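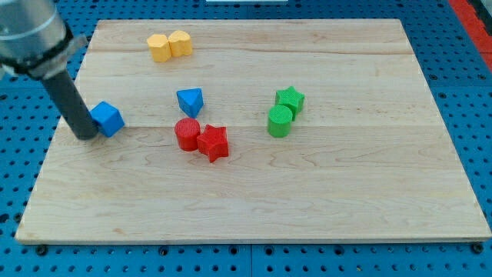
So March has mostly gone on pushing small blocks about, and I've got a result I'm rather pleased with. If you read my last post you'll know Esmaeil Fallahi and I have been trying to get an arm to follow plain spoken instructions, things like "nudge the blue cube over to the triangle", with nothing but a stick on the end of it. No fingers, no grabbing. It has to shove.

The first version (we call it Brono, don't ask) learned from about 4,000 short clips of me steering by hand, each one labelled afterwards by somebody typing what they thought I'd done. It was fine on colours. It was dreadful on "a bit to the left", and it would happily plough through the hexagon to get to the heart!

Esmaeil's idea on the train back from Paris was to stop labelling whole clips and chop them into 2 second pieces, each with its own little sentence. I thought it would be a nightmare to type up, and it was - we did 400 clips that way and my wrists have only just forgiven me. But we trained Priviseck on those alone, same network, same settings, and it beat Brono on every instruction with a direction in it. On the colour-only ones they came out level.

What still goes wrong is corners. Push a cube off-centre and it spins, the arm chases it round, and you end up with a sort of slow dance towards the edge of the board. Cylinders are worse in some ways, but at least they're the same from every side. The star is my favourite because the tip can settle between two points and steer it quite nicely.

Next job is 6 longer instructions, the kind with a "then" in the middle, and a proper go at Mohammadi's trick of letting you interrupt it halfway through. Esmaeil wants to start with sorting by colour. I'd like to make it draw a smiley face first, so we'll see who gets to the keyboard earlier.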